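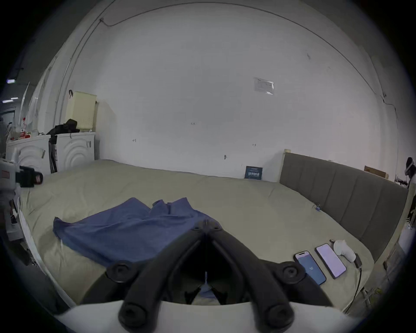
Figure 1. The hand-held gripper from the Pavwood kit and the blue cloth on the bed.

Review of the Pavwood Hand-Held Gripper Kit for Cloth Handling Tasks
Student project report, Home Automation course
Submitted 7/31/19

1. Purpose of the project

Our group had to choose one product which is sold for teaching robotics and to judge if it is good enough for a student laboratory. We chose the Pavwood hand-held gripper kit. The seller, Juretti, offers it to schools as a way to record how a person picks up and folds things, so that a robot arm can later repeat the movement. We were interested in cloth, because cloth has no fixed shape and most of the cheap grippers we read about are tested only with blocks and cups.

2. What is in the kit

The kit comes in one box. It has the white housing, two curved black fingers with round pivot caps at the joints, a camera holder, a charging cable and a printed guide. The price in the Juretti catalog was 797 dollars in March, without shipping. Spare fingers are sold separately by the pair. A similar kit from Ekico costs less, but it has straight fingers and we could not borrow one for comparison, so this report says nothing more about it.

Assembly took us one afternoon. The guide is clear until page 7, where the drawing of the finger joint shows the older model. We lost time there and had to take the left finger off again. We wrote to Juretti and received a corrected page after nine days.

3. Where and how we tested

We did the tests on a large bed with a pale green sheet, in a room which also has two washing machines. The height of the bed is comfortable for the arm, and the sheet gives a different color from the blue cloth, which helps when we look through the recordings. The phones stayed on the bed during the work. We wanted a place with ordinary things in it, as a folding robot at home will not have a clean table for itself.

One person held the gripper and made three kinds of movement: picking the cloth by the corner, picking it from a fold in the middle, and pulling one edge over the other. We recorded 32 attempts. Each attempt started with the cloth crumpled, and we did not flatten it by hand before.

4. Results

Picking from a fold was the easiest. The curved fingers come together at the tips and can close on a raised part of the cloth without pressing much into the mattress. Picking by the corner was harder. When the corner lies flat, the tips slide over it, and the person has to push down – then the gripper takes the sheet together with the cloth. This happened many times to all of us.

Pulling the edge worked well if the movement was slow. With a quick movement the cloth slipped out, and we believe that the surface of the tips is too smooth for thin fabric. We tried a strip of rubber on the tips, as described in the El Sherbiny workshop notes from our course, and the grip became better, but the strip came off after a short use.

The handle gets tiring. After around 20 minutes the wrist hurts a little, because most of the weight is at the front. The battery was never a problem.

5. Opinion and recommendation

For a first course on robot gripping we think the kit is useful. It is strong, the recordings are easy to copy to a computer, and a new student can start after a short explanation. For cloth it needs better tips, and we would ask Juretti to include a rough pair in the box, even if the price becomes higher. The guide must be corrected too.

We recommend buying one kit and not a full set for the class, until softer or rougher fingers are available. In the next part of the project we want to repeat the corner test with a thicker cloth – a towel, for example – and with a hard board under the sheet, to see how much of the difficulty comes from the mattress.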